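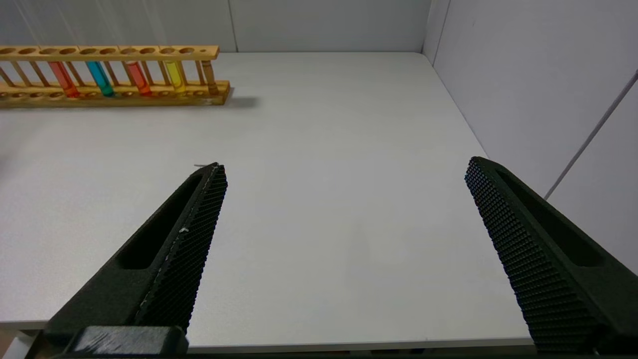

Photo: Sivaprasad Rajan

Search this guide

Sallillow Color Lab – Home Set-Up Guide
Section 5: Setting up the rack and filling your tubes

By Sivaprasad Rajan
March 2020

OK, the box is unpacked, the parts are checked off against the list in Section 4, and you've got a clear bit of table. Now for the part I like best! I've put this rack together more times than I can remember, on kitchen tables and school desks and once on an ironing board (don't), and it goes quickly when you take the steps in order.

You'll need the rack pieces, the tubes, the three color bottles, the dropper, a jug of plain tap water and an old towel. Pick a pale tabletop if you have one. Colors are much easier to judge against white or light gray, and you'll be doing a lot of judging in Section 6.

Putting the rack together

1. Lay the base board flat with the shallow round sockets facing up. Those sockets hold the bottoms of the tubes, so if you can't see them, flip the board over.

2. Push the thin dowels into the small holes in the base. Use your fingers and a bit of a twist. They should be snug. If one is being stubborn, rub the end on some fine sandpaper, two or three strokes, and try again.

3. Bring the long upper bar down onto the dowels. Start at one end and work along, getting each dowel just started before you press any of them home. I always want to slam the whole bar down in one go and I'm always sorry.

4. Look straight down through the holes. Each one should line up with a socket underneath. If they're all off by the same amount, the bar is on backward – lift it off, turn it end for end and try again.

5. Stand the rack on the table and give it a gentle nudge. No rocking? Great, move on. If it does rock, press down on both ends until the last dowel seats.

Caution: Please don't use a hammer. The wood is soft enough to dent, and a split bar isn't covered under the Drarkico parts warranty.

Filling the tubes

6. Rinse every tube and let them drain upside down on the towel. New ones can be a little dusty inside.

7. Fill the jug and add water to your first tube, stopping a little below where the upper bar will sit. Leave some space at the top! You'll want it later for mixing, and a brim-full tube dribbles down the side the second you pick it up.

8. Add 5 drops of red-orange. Cap the tube with your thumb (glove on, see below), tip it over once and back, and set it in the rack.

9. Do the same for blue, then a second red-orange, then yellow. I like that order, with the blue between the two red-oranges, and the Section 6 worksheet follows it from left to right.

10. Leave the tube at the right-hand end without any color. That's your comparison tube, and you should see the wood of the rack right through it. Whenever you're wondering whether a mix has gone pale or cloudy, hold it next to this one.

Note: Skip holes as you go. The rack takes more tubes than you need here, and an empty slot between the colored ones gives your fingers room to get in and lift one out. Kids especially will thank you.

Caution: The blue stains. It stains fingers, grout, dish towels and (ask my sister) a cream sofa. Wear the gloves and keep the caps on the bottles when you're not pouring. Nothing in this kit is for drinking, either, however much the yellow one looks like soda.

If something looks off

A tube leans: it's probably sitting on the edge of its socket. Lift it, center it, lower it again.

A color looks too dark: pour a little out and top up with water. One fewer drop next time usually does it.

A tube is chipped or cracked: don't use it. Wrap it in newspaper, bin it, and order a spare from Irnport under part number 134. The upper bar on its own is part 71.

When all your tubes are standing up straight, slide the rack toward the back of the table, out of elbow range, and keep the space in front of it free for the mixing tray. Then turn to Section 6 and grab the worksheet.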